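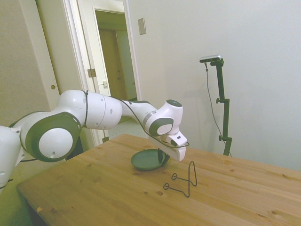
Colocación de platos decorativos en soportes de alambre

Esta ficha recoge el procedimiento que Jineletti recomienda para exponer platos sobre mesas, aparadores y vitrinas. Se aplica a los soportes de alambre con base de dos pies y montante vertical, así como a los modelos similares de la serie Delach. No es válida para colgadores de pared, que se tratan en una ficha aparte.

Material necesario

Un plato de borde definido, un soporte acorde con su tamaño, un paño seco que no suelte pelusa y, si la superficie es delicada, 4 topes de fieltro adhesivo. Conviene trabajar sobre una mesa firme y despejada. En las mesas de pino sin barniz duro, el alambre puede dejar marcas si el soporte se arrastra; levántelo siempre que deba cambiarlo de sitio.

Preparación del soporte

Apoye el soporte sobre la mesa y presione ligeramente la parte superior del montante. Si cojea, abra o cierre los pies con los dedos, poco a poco, hasta que ambos asienten por igual. No utilice alicates sobre alambre lacado, pues saltan la capa de pintura y el metal queda expuesto a la oxidación. Los topes de fieltro se pegan en los puntos de contacto con la mesa, una vez corregida la inclinación.

Colocación del plato

Limpie el reverso y el canto del plato. Sujételo por el borde, con el anverso hacia el frente, y acérquelo al soporte con una ligera inclinación hacia atrás. Apoye primero el canto inferior en los dos pies y, sin soltar el borde superior, deje que el reverso descanse sobre el montante. Retire la mano cuando note que el peso ha pasado por completo al alambre.

Los platos hondos se adelantan más que los llanos y requieren un montante más inclinado. Si el plato lleva dibujo, gírelo sobre los pies hasta centrarlo, sin levantar el soporte.

Comprobación y distancias

Deje 6 centímetros libres entre el soporte y el canto de la mesa, y 11 entre dos platos contiguos. Golpee suavemente el tablero con la palma: el plato no debe oscilar ni deslizarse. En caso contrario, repita el ajuste de los pies o elija un soporte de talla superior.

Los platos de un solo color oscuro, verdes o azules, se distinguen mejor ante un fondo claro y con luz lateral. Para la limpieza periódica, retire el plato antes de pasar el paño por el alambre. La cera Dalgleish para madera puede aplicarse en la mesa con los soportes ya retirados; espere a que seque antes de reponerlos.

Jineletti, Departamento de Menaje y Exposición | Contacto: formulario de atención al cliente | © Grupo Tultix. Todos los derechos reservados | Volver arriba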